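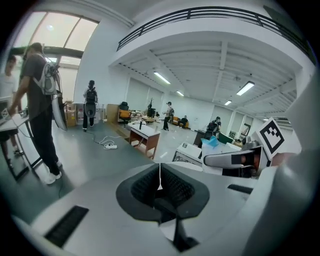
Clalport Makers and Small Offices Forum > Spaces and Furniture > Tables for a big open room

Page 1 of 1

oksana_m
Posted 06/04/2018
We moved into one large room in January. White walls, grey floor, high ceiling, nothing dividing it up. People work standing most of the day and walk between tables, often with a pack on their back. Right now we have white-topped tables on thin black metal legs. They look fine but I'm not sure they're the right thing to keep buying. We need more before summer. Should I get the same again or go to something heavier? Also open to ideas on where to put them. At the moment they go wherever the last person left them.
Oksana Mykhailiuk

benchdog
Thin legs are OK for a laptop and a coffee. If anybody leans on them they rack side to side and the bolts work out. We had that type for two years and I was tightening them every month. Get something with a crossbar.

rochoa
I disagree with benchdog. The light ones are what you want in an open room. One person can pick up an end and swing it out of the way. We bought heavy benches at the old place and they never moved again, so the whole room got arranged around them. Put a drop of thread locker on the bolts and forget about it.
Refugio Ochoa

benchdog
Thread locker doesn't help when the insert pulls out of the top. Ask me how I know.

tillie40
Depends on the top. What are yours made of, Oksana?

oksana_m
No idea, they came with no paperwork. White on top, and that's as much as I can tell you. I'll turn one over when I get a chance.

PakoraFan
More interested in the layout question. Anyone wearing a backpack needs a lot more room than you'd think. They turn around and the pack clears the table behind them. We tape the walkways at 40 inches and it's just enough for one person with a pack. Two people passing, no.

rochoa
40 is tight. I'd push the tables to the walls and leave the middle open.

PakoraFan
Then everyone faces a wall all day. We tried it and they hated it. Also all your wall space is gone and you have no place for shelves.

tillie40
What about noise? High ceiling and bare walls, ours was awful until we hung panels. A rug did nothing.

oksana_m
Noise is bad when everyone talks at once. Not my first problem though. Boxes are. We stack cardboard boxes against the wall and the stack doesn't get any smaller.

benchdog
Flatten them the day they come in. Keep the ones you need for returns and write the date on the side.

rochoa
Agree with benchdog on that one. We got a rack from Etow for the ones we keep. It holds roughly 20 medium boxes.

PakoraFan
Does the rack have feet or casters? The Čierny one we had came with casters and it rolled every time somebody pulled a box out.

rochoa
Feet.

oksana_m
Thanks all. I think I'll get two of the kind with a crossbar, try them next to the ones we have, and tape a walkway before moving anything else. 44 inches maybe. Benchdog, which bolts did you end up using?

benchdog
Will look when I'm back at the shop.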